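Section 4: Setting Up the Table for Your First Burger
Trokero Sandwich Station Guide, by Iona Crichton
Last updated Dec 15, 2025

If you've made it through Section 3, your arm is bolted down and talking to the controller, and you're probably hungry. Good! This part is the most fun, and it's also where I made most of my mistakes back in February, so I'll go slowly.

You'll need the station kit, one tray, a tub for the greens, buns, tomatoes, some round sliced meat, and a clean cloth. I run the Belik arm package. If you bought the Lappalainen one, the steps match up until step 7, and then you want the card that came in your box.

1. Wipe the table and let it dry. The rail feet don't like a damp surface.

2. Put the tray in the middle, long side running away from you. Push the back end until it touches the stop.

3. Stand the two long clear rails along the sides of the tray. They should stay up by themselves. If one leans, loosen it and start over – don't wedge it with a napkin (I tried, and it slid).

4. Clip the short clear arms onto the red rods, two on each side. Press until you hear a click.

Note: The arms slide, so you can fit thick or thin slices. Set them with real food in place. I once set mine with nothing in them and every tomato fell on its face.

5. Load the sides. Everything stands on its edge so the gripper can get a finger on each side of it. I keep tomato at the back left, a bun half at the front left, more bun at the back right and meat at the front right. You can pick another layout, but then you have to change it on the Layout screen too.

6. Fill the tub with greens and set it at the far end of the tray. I put purple cabbage on the left and lettuce on the right, and I keep the two to their own sides.

7. On the controller, open program 396 for a cold build. Program 615 is the same build with a second slice of meat. Set the speed to 2 for your first try, even if you're feeling brave.

8. Press Start and stay close to the stop button.

Caution: Keep your hands out from between the rails while the arm is powered. If a slice falls over, press Pause, wait for the light to go steady, and then reach in.

My own table, with the side stations loaded and a burger on the go:
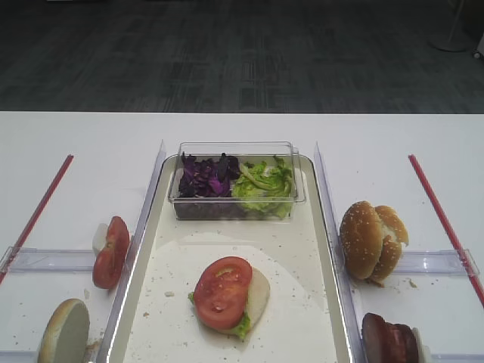
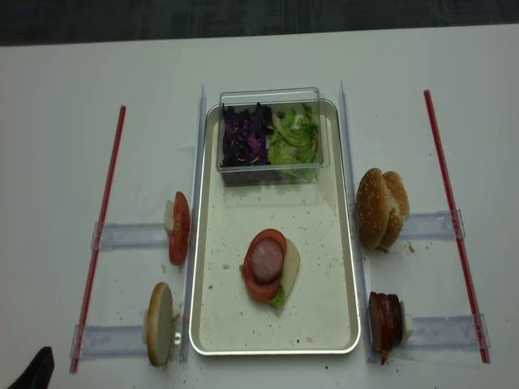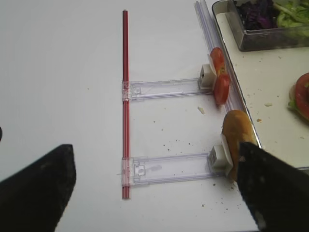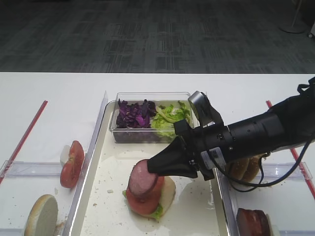

9. When the build is done, the arm goes back to its park spot and the controller beeps. Press Done before you take the burger, or it'll think the tray is still full and refuse the next one.

10. Brush off the crumbs and check that every arm is still clipped tight. Sesame buns shed like crazy, and seeds love to get into the clamps.

If you see error 818, the gripper closed and didn't feel anything. Nine times out of ten the slice is too thin or it's sitting too low in its holder. Cut it a little thicker, slide the arm in, and press Retry. If it keeps coming back, run the finger check from Section 3 again.

Spare clamps come from Cilommont, and they sell them in bags. Get a bag now, while you're thinking of it – they're small and clear and they vanish the second they hit the floor.

Section 5 covers cleaning the gripper fingers, and you'll want to do that the same day.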